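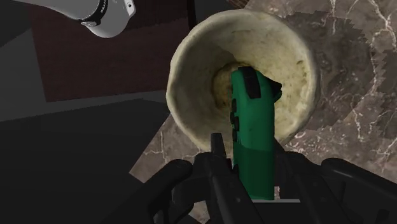 Orrin Maskell
Technical Editor, Robot Maintenance

Trade > Handling > Cell Upkeep > Interviews

Print this article | E-mail this article

Keeping the simulated cell in line with the real one

The bench cell at Clasto's Skurton site exists twice. One copy is bolted to the floor and the other runs in Zondow, the simulator the company uses to try out pick-and-place programs before they are loaded on the arm. Both are looked after by the same cell technician, who spoke to us in April, between the end of one calibration run and the start of the next.

The job under test at the time was a bowl clearance check. A green handheld unit stands upright in a large, deep bowl, and the gripper has to work at its lower end without the fingers fouling the rim. The technician had it up on the screen, marble countertop included.

"The countertop came with the scene library," the technician said. "The veins go blocky along the right side because the texture is low resolution. I leave it. It has no effect on contact, and contact is what I look after."

What does have an effect, in the technician's account, is the collision geometry. The surface drawn on screen and the surface the physics engine works with are separate files. The bowl was first imported with a convex hull, which closes over the opening, so that as far as the solver was concerned the bowl was a solid lump. Anything put inside was pushed out on the first time step.

"You get a part that jumps," the technician said. "People go looking at the gripper force. They should turn on the collision view first. The bowl is now split into convex pieces, a ring of them for the wall and a separate one for the base, and it holds a part the way a bowl should."

The gripper model took longer. It is a Lachance hand with jointed finger links, and the vendor file gives each link a mass and an inertia. Two of the inertia values were in the wrong units. The hand moved normally in free space and shook as soon as it closed on anything. The technician found the fault by locking the joints one at a time and releasing them in order from the base of the hand outward.

We asked how often the simulated hand is checked against the physical one.

"Every 400 cycles on the real cell," the technician said. "I take the pads off, measure them, and put the measured thickness into the model. Pads wear. If the model still has new pads, it closes early, and then the program you wrote in the simulator is short on the real hand."

The procedure as described has 4 steps. The arm is sent to its service position and the air is isolated. The pads are removed and measured at the tip and at the root. The hand is closed on a gauge block and the joint readings are written down. The same closing move is then run in Zondow, and the two sets of readings are compared. A difference on a single joint is treated as a mechanical matter and the linkage on that finger is inspected. A difference on all of them usually comes from the zero offset, which is reset in the controller and then copied across.

"Copy it across in that direction only," the technician said. "We had a case where somebody tuned the offset in the simulator until the picture looked right and sent it to the controller. The hand then closed past its stop. That was a new linkage."

Friction was the next subject. The technician keeps 3 sets of values for the pads: as fitted, mid-life and due for replacement. A program is accepted when it runs on all of them. Running only on the first set is recorded as a failure, whatever the cycle time. The part itself gets one value, taken from a tilt test on the bench and left alone after that.

Asked about the time step, the technician was brief. "Smaller when the fingers are in contact, larger when they aren't. If you see the part creep in the grasp with nothing moving, your step is too big or your solver iterations are too few. Try the iterations first, they're cheaper."

The black fingers and the dark surface behind them run together at the lower left of the view. Several operators have asked for a brighter scene, and the technician has so far declined. The cell camera sees shadow there as well, and the vision settings are tested on the same renders. A second light was added for a week as a trial. Detection scores in the simulator went up and scores on the floor stayed where they were, and the light was taken out again.

The work is logged against scene versions. The scene on screen during our visit was version 612, and the number goes up with every change, including changes to a single friction value. The log gives the previous value, the new value and the measurement it came from. Entries with no measurement are rolled back at the end of the shift.

"Most of it is bookkeeping," the technician said. "The simulator does what the numbers say. When the two cells disagree I go through the log backward until they agree, and then I know which entry to look at."

Still open is the cable on the arm. The real one has a hose and a signal line tied along the forearm, which stiffen the wrist slightly near the end of its travel. The model has neither. For now the technician has put a narrower limit on that joint in the simulator, and programs that need the full range are sent for a slow run on the floor before release. A spring term fitted to measured wrist torque is planned for a later version.

Related items
Reading joint offsets after a crash stop
Pad wear: where to measure and when to replace
Convex pieces or mesh? Collision shapes for open containers
Hose routing on small arms
Lachance hands: checking finger linkages for play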